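Reviews > Laundry and Home > Garment Steamers

Print this page | E-mail this review

Gustia Handheld Steamer: Two Months of Use
Review by Delyth Gronow

I bought the Gustia to replace an iron that had started leaking from the base. I wasn't looking to give up ironing. I wanted something I could leave plugged in near the closet and use on one or two items before work. The store in Clutham had the Gustia and a larger Ledesma model on the same shelf, and I took the Gustia home because it was lighter and cost 20 dollars less.

It comes with the steamer, a clip-on fabric brush, a measuring cup and a heat-resistant glove. The glove is thin and only fits the left hand properly. The manual is one folded sheet in small print. Read the part about the fill line, as overfilling makes the head spit.

The tank goes in at the back of the handle and holds enough for up to three shirts. It clicks when it is seated. For the first week I kept stopping short of the click, and water ran down my sleeve. The light on the handle goes from red to white when the steamer is ready, and on mine that takes 70 seconds from cold water.

I used it mostly on cotton, which is what our laundry basket is full of. T-shirts are the easy case. Hang the shirt up, pull the hem down with your free hand and go from the shoulders to the bottom with the head touching the fabric. Collars need a second pass from the inside.
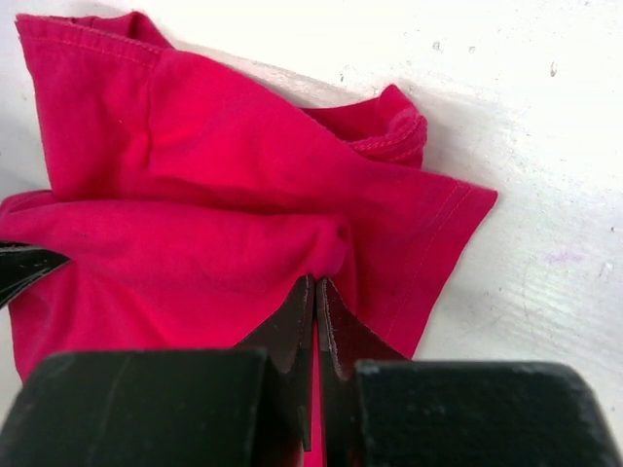

Can it handle a shirt that has been sitting in a heap overnight?
Most of the time, if the shirt is on a hanger and you work slowly. Deep creases across the body took me two or three passes. A shirt that had been left at the bottom of the basket for a week still needed the iron.

Dress shirts are where I was less happy. The placket and cuffs never came out crisp, with or without the brush. If you need a sharp front for the office, keep your iron. Dilwyn Morris, who wears one every day, borrowed the Gustia for a week and brought it back after three shirts. His opinion was that it made them acceptable under a jacket.

Linen pants did better than I expected, though the crease down the leg has to be put back in some other way. Curtains were fine. I did the pair in the spare room where they hung, refilling twice, and my arm was tired by the end. The cord reached from the outlet to the far side of the window with a little left over.

The trigger has a lock, so you don't have to hold it down the whole time. Use it. The spring is stiff.
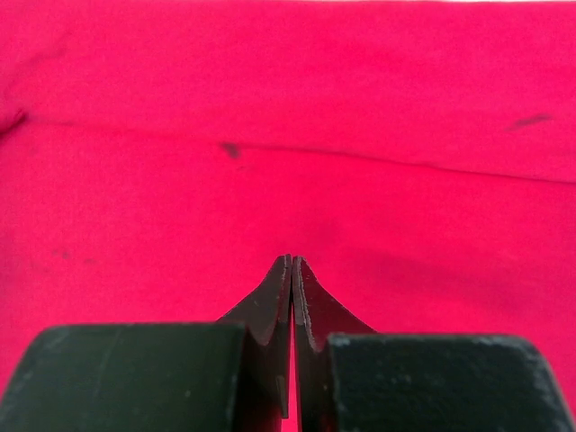
What do you do about a single long crease that won't go?
Press the head flat against it and hold the cloth tight from below while the steam runs. Move along a hand's width at a time and let each part cool before you touch it. On thick cotton, steaming from the back first helped.

We have hard water at home, and by November there was white grit around the steam holes. The manual says to run a tank of half water and half vinegar through it, then a tank of plain water. That cleared it, but the kitchen smelled for the evening. I now fill it with filtered water and haven't had to repeat the job.

Noise is moderate – a hum when heating and a hiss when the trigger is in. I can use it at 6 a.m. with the bedroom door closed and not wake anyone.

Spare tanks and brushes can be ordered from Cendgate, who handle parts for the brand. My replacement brush arrived well packed, but the clip was tighter than on the original and I had to work it on and off a few times.

I'd buy the Gustia again for T-shirts, knitwear and travel. For anything with a stiff collar I still get out the board.

Contact us | Copyright Clutham Home Reviews | Back to top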